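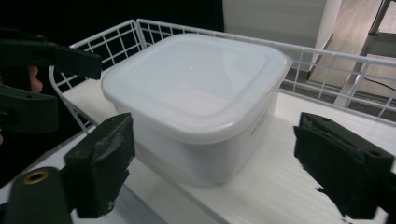

Storing dry goods in lidded containers on wire shelving

Shares 12 | Comments 6

Coated wire baskets and racks are common in pantries because air moves through them and crumbs do not collect. The drawback is point loading. A small plastic container set directly on a wire grid rests on a few thin rods, and its base can tilt when one corner falls into an opening. A flat board laid in the bottom of the basket corrects this. The container then has full support and can be slid forward without catching.

Cut the board slightly smaller than the inside of the basket. A gap of a quarter inch on each side is enough to lift it out for washing. Boards with a smooth face wipe clean more easily, but a fine grain gives a little more grip. Check that the board lies flat before loading it. If it rocks, the basket is bent or the board is warped.

Square containers with rounded corners use shelf space better than round ones, and the rounded inside corners can be emptied with a spoon. Most have walls that taper toward the base, so the lid is the widest part. Measure across the lid when planning a row. Readers who measured the base have written in to report that the last container did not fit.

Snap-on lids should be pressed down at all four corners and then along each side. A lid that lifts at one corner after closing has usually been stored under weight or washed at too high a temperature. Lids with a recessed center panel accept a label in the recess, where it is less likely to be rubbed off. With opaque walls the contents cannot be judged from the side, so the label should carry both the product and the month of filling, for example "Rice, October."

Gönül Gezer of the Totport test kitchen compared lidded containers filled with flour and kept on open shelving for 35 days. Containers filled to the rim gave the most trouble, as flour trapped under the seal kept the lid from seating. She now leaves half an inch of headspace and wipes the rim with a dry cloth before closing.

Lift a full container by its walls. The overhanging edge of the lid is convenient to grip, but the snap fit is not designed to carry the load.

The Presutholm edition of this newsletter will cover shelf spacing and labels for freezer use. Send measurements and questions to the Forsberg office.

Views 3,320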